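# Graden Desk Sorting

Welcome! Graden is a collection of short recordings and photos of people tidying their desks, plus the notes they wrote while doing it. Cables, cards, chargers, phones, all the small stuff that piles up next to a laptop and never quite gets a home. 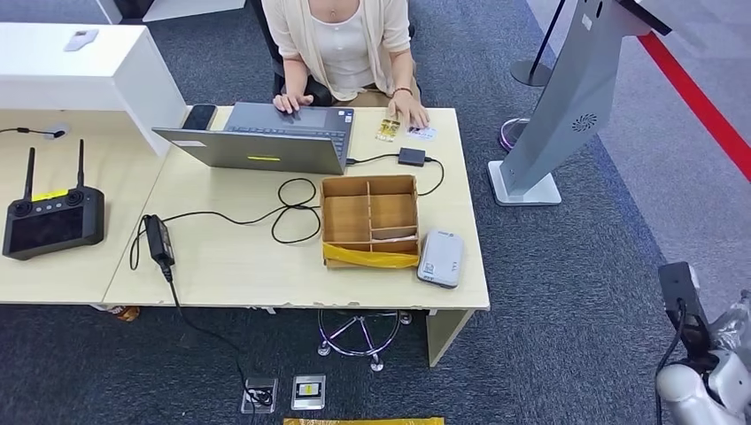

*Desk with laptop, cables and the divided cardboard organizer, compartments apparently empty.*

## What's in it

- 3,578 photos of desks
- 60 written walkthroughs, one per desk, in plain text
- `items.csv`, the list of item names we settled on
- `layouts/`, sketches of which things ended up in which compartment

Every desk gets a divided cardboard box and the same request: put away what you don't need in the next hour. What people do with that is wonderful. Some fill the small cells first and leave the big sections for cables. Others coil every cord before they touch a single card (Fanni Szénási is firmly in this camp, and her walkthroughs are a joy to read).

## Item names

We kept the names simple so they'd be easy to search:

| Name | Covers |
|---|---|
| `cable` | any loose cord, coiled or tangled |
| `adapter` | power bricks and small in-line boxes |
| `card` | business, loyalty, ID and similar |
| `phone` | smartphones, either side up |
| `organizer` | the cardboard box with its inner walls |

A cord attached to a brick is tagged `adapter` and `cable` both. We went back and forth on this a lot — Demyd Zinchenko finally talked us into the double tag, and searching has been much nicer ever since.

## Splits

The Ullstead desks are the main set. The Villden desks are held out for testing, so please don't mix them in. Each photo sits in a folder named for its desk, and a desk never appears in more than one split.

## Known rough spots

- Black cables on black chargers are hard to tell apart, and up to 1,000 photos may have a missing `cable` tag.
- Text on cards is not transcribed.
- Laptops stay on the desk in every layout and have no compartment.
- Version 2 renamed `charger` to `adapter`. Old scripts will need a quick find and replace.

## Contributing

Yes, please! New layouts are especially welcome, and so are corrections to `items.csv`. Open an issue with the desk folder name and the tag you'd change. Fanni goes through the queue on Mondays.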